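## Week 6: From two camera streams to one set of poses

Last week we ended with a single wrist camera and a clean trajectory. Now we get to the fun part! With two hand-held grippers working over the same table, the software has to place both of them in one shared coordinate frame, and that is where a lot of lovely geometry comes in.

Each gripper's camera runs its own visual tracking. Left alone, the two trajectories start at different origins and drift apart. We tie them together with square markers: when camera A sees the marker cube on gripper B, we solve for B's pose relative to A and add that to the graph as a constraint. (Lenni Hyvönen's notes on pose graphs are on the course page, and section 2 is well worth your time before the lab.) 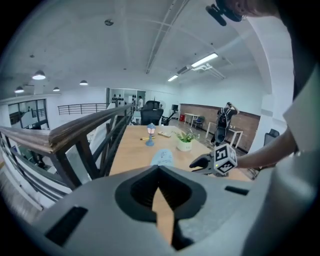

*Fig. 6.2. View from gripper A, with gripper B and its marker cube on the right.*

Look at how much of a wide-angle view is useless for tracking. The gripper's own housing moves with the camera, so any feature found on it says "no motion" and pulls the estimate toward standing still. Mask it out first. People move too, so let RANSAC throw those matches away. Railings, lamps and brick are great: fixed, and full of edges and corners.

**Settings for the lab**

- Feature cap: 1000 per image, after masking
- Minimum inliers to accept a match: 80
- Marker poses: drop any with a bad reprojection error, even if the ID decoded fine

On the Derkthorpe sequence, Ville Lappalainen's baseline accepts 226 marker constraints. Try to beat it, but plot your residuals before you celebrate!

**For Saturday:** run the solver with and without the housing mask, and bring both plots. Also read the Jinov chapter on fisheye models up to the part on calibration. We'll pick up there with time offsets between the two streams.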